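Boards, Blocks and Other Small Things: the May Gallery

Welcome back, and thank you for being patient with me. I had hoped to have these pages up weeks ago, but the workshop at Trindby has been busy and I am slow with a keyboard at the best of times. Anyone who came to the open afternoon will know how much we love a good plain board and a handful of bright shapes to go on it, and this corner of the gallery is all about those two things together.

Our boards are glued up from strips, laid side by side and left in the clamps overnight. I like to mix the strips a little as I go, a creamy one beside one with a bit more color in it, and I never throw out a piece just because it has a streak or a knot. Those are the parts people run a thumb over first! The sanding takes longer than anything else, and I will happily talk about sanding until you beg me to stop.

The shape blocks come out for sorting and grouping, and for the kind of quiet fiddling that eats up a whole rainy morning. Yellow has always been the favorite at our table -- the green ones tend to wander off toward the corners.

Pale maple in long strips, with a few darker streaks left in, and four of the shapes huddled close together near the middle. A small yellow one stands up on its own off to the left.
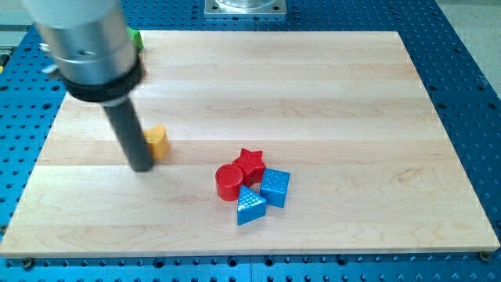
We have the Stistberg board at home and ours went dull after one winter, writes a reader from McIntyre, so please say something about oil, and say how much, as my husband drowned the first one and it stayed sticky until spring. Less than you think is my answer, dear reader. A spoonful on a soft rag, rubbed along the grain, left for the evening and wiped off again before bed. Do both faces and don't forget the ends, which drink more than the rest.

Small blocks want even less fuss. A barely damp cloth is plenty for painted ones, and please dry them right away and keep them off the radiator. I store mine in a shallow tray with a lid, after years of using a deep bag and tipping the whole lot onto the floor every time I wanted one piece.

The Ziretti pages are next, with the round boards and the little stands, as soon as I have sorted out the captions. If you have a board of ours and would like to tell me how it has worn, do write -- I read everything, usually with my morning coffee, and I do get around to answering.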